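Zollow öffnet Greiferlabor in Clinmont für Besucher

Clinmont, 2022-10-01 – Die Zollow GmbH hat ihr Greiferlabor am Standort Clinmont erstmals für die Öffentlichkeit geöffnet. Nach Angaben des Unternehmens kamen rund 318 Gäste. An sechs Stationen ließen sich handgeführte Greifer ausprobieren – vier davon waren auch für Kinder freigegeben.

»Wer selbst einmal zugegriffen hat, stellt uns andere Fragen«, sagte Laborleiter Charoen Rattanakul.

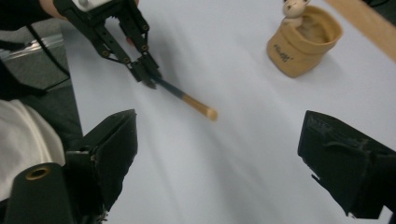
Handgeführter Greifer mit einem schlanken Stab am Vorführtisch. Foto: Zollow

Der nächste Besuchstermin ist für September geplant. Anmeldungen nimmt die Pressestelle entgegen.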